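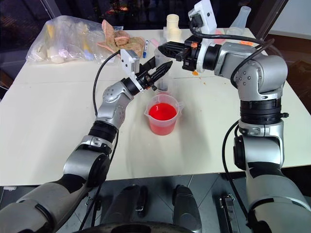

Zelgate FAQ

Questions that keep landing in the inbox since the preprint went up. Answers are short, will be tidied when there's time. Maintained by Kátia Aguiar and Haoran Fan, Serrano group. Last edit in June.

What is Zelgate, in one go?

A gate between two halves of a learned manipulation policy. The first half brings the tool over the target and holds. The second half does the part you can't undo: dipping, drawing, pressing the plunger, pouring. The gate is a small network that looks at the hold and says go, nudge, or back off. Trained on the same demonstrations as the policy, no extra labels apart from the hold marks (see below).

And Uro?

Uro is the base policy. Plain imitation learning, action chunks, all cameras in, joint targets for both arms out. Uro without the gate is our baseline in every table. If you read "Uro+Z" somewhere in the appendix, that's the full method. We were not consistent about this in the first version, sorry.

Why liquids?

Errors don't wash out. Drop a block and you pick it up again, spill dye and the trial is over. Also we have a practical interest in bench work, and transferring liquid with a syringe is the most boring thing on the bench. Delphine Greenberg did most of the task design and she wanted something a wet lab would recognize as a real chore.

How many demonstrations?

214 for the syringe transfer task, all teleoperated, by two people (Dirceu Frota and Elaine Macedo). We threw out bad ones before counting, so 214 is what went into training. Failed demos are kept in a separate folder and are used only for the gate.

What are hold marks?

One timestamp per demo. The operator taps a pedal when they'd be happy to commit. That's the whole annotation. Takes no extra time while teleoperating, though Dirceu forgot the pedal a fair bit in the early sessions and those got marked afterward from video. Marks from video are a little later than pedal marks. We don't correct for it. Should we? Maybe. Training on pedal marks only gave the same success within noise.

What does the gate look at?

Wrist images, head image, joint positions, and a short history of all three. No force sensing. No liquid level estimate, no segmentation, no calibrated pose of the beaker. People ask about the last one a lot – the beaker moves between trials, we don't track it, the gate has to learn "over the opening" from pixels.

What exactly is a hold?

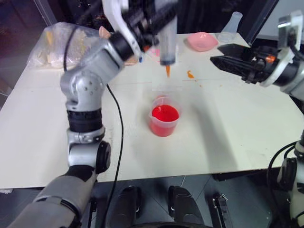
A hold, for us, is the stretch where the tool has reached the work area and the arm velocity falls under threshold, before anything touches anything. It ends when the gate says go. During it the wrist can still make small corrections, capped in size. The geometry is simple to picture: syringe upright over the beaker, open gap between the orange tip and the red liquid, and that gap is what the gate is judging, along with where the tip sits relative to the rim. Too far sideways and the answer should be nudge. The other arm gets no say in it. In the transfer task it is frequently just open and waiting, and in training we found the gate was leaning on the idle arm's pose as a shortcut (more on that in the failures section), so its joint positions are now masked out for the gate only. Uro still gets them.

Does it help?

Yes on our task. 40 trials per condition, same start positions drawn from the same list. Uro alone failed 13 of the 40. With the gate, 2 of 40. A trial fails if the tip touches the rim or the outside wall, if liquid lands on the table, or if the arm never commits before timeout. Both remaining failures were timeouts. No spills with the gate on, in these 40 trials, on this table. Please don't quote it as "spill free".

Isn't that just from going slower?

Fair, and reviewers asked too. We ran Uro with a fixed pause in the same place, same length as the median hold. Helps a bit, the arm settles and vibration in the syringe dies down. Nowhere near the gated numbers. Full table is in the appendix. A pause gives you a steady tip in the wrong spot.

How long does it hold for?

Depends on the approach. Good approach, you barely notice it. Bad approach, several corrections, sometimes a back off and a second go. Kátia has plots. The distribution has an ugly long tail and we'd like to fix that before anyone uses this for something with a clock on it.

Why colored liquid?

Red was easiest to see for the people scoring the trials. Does the policy depend on it? Partly. We swapped in plain water for a small check and the gate got more hesitant, more nudges, more timeouts. We did not do enough of those trials to report a rate and we'd rather not put a number here. If your application is clear liquid, collect demos with clear liquid.

What about translucent containers?

They were a pain. Depth cameras don't like them, so we dropped depth quite early and went RGB only. The front wall of the beaker changes the color of what's behind it, so looking through the side and looking in through the top give you two different shades for the same liquid. Wrist view sorts it out most of the time. Removing the wrist cameras was the most damaging ablation we ran.

Which failures should I know about?

Idle arm shortcut. Mentioned above. In the demos, the operator tended to park the free arm the same way right before commiting, so the gate learned parked = go. Looked great in validation, then said go with the syringe well off center. Masking fixed it. Check for this in your own two-arm data, we think it's common.

Stuck in nudge. Left, right, left, right. Correction cap too big. Halved it and the behavior mostly went away.

Cable pull. A wrist cable that's tight at full reach drags the tip off a little, and always the same direction. The policy learns around it, then you re-route the cable and everything shifts. We lost an afternoon to this. Leave slack, take a photo of the routing, put it back the same.

Reflections. Window behind the bench goes dark at night and picks up the room lights. Sessions run in the evening and sessions run in daylight were different enough that a gate trained only on one was poor on the other. Mix them.

Can I use a different base policy?

Should work. The gate only needs a policy that can be paused and asked to continue. We tried one diffusion based alternative briefly, it ran, we didn't tune it. Haoran is happy to hear from anyone who does.

One arm only?

Yes. Drop the masking step, everything else is the same. Config has a flag.

Do the arms need to be the same as yours?

No but the thresholds will be wrong for yours. Velocity threshold especially. Set it by recording a few approaches and looking at where the arm settles, don't copy our value.

Where's the code and data?

Code is in the Nurkodmont repository, branch zelgate. Data goes in the same place once the license wording is signed off. Nurkodmont is our general toolkit, older than this project, so there is a lot in there you won't need. Ignore the planning folder. Readme is out of date on the install step – use the lock file.

Does it run in real time?

The gate does, easily, it's tiny next to Uro. Both sit on one workstation GPU. Image transfer is the slow part.

Could I use this with anything hazardous?

Please don't. Dyed water in a plastic beaker is what we tested. No safety claims of any kind, and the gate has no idea what the liquid is.

Why is the "back off" class so rare in your plots?

Few examples. It's trained from the failed demos, and the operators were careful. Elaine recorded extra bad approaches on purpose and that helped, but she says bad-on-purpose looks different from bad-by-accident, and she's probaly right. Open problem.

Is there going to be a version two?

Working on pouring from a jug, where there's no clean moment of committing. Tilt starts, liquid creeps toward the spout, and you can still change your mind for a while. One gate doesn't fit that well. Current idea is a gate that keeps answering through the whole pour. No results to share yet.

How do I cite it?

Bibtex is at the top of the repository. Cite the preprint for the method, and the toolkit entry only if you used the toolkit.

My question isn't here

Open an issue with the branch name and your config pasted in. Email works too but is slower, Kátia and Haoran share the inbox and things slip. Questions about the task design go to Delphine.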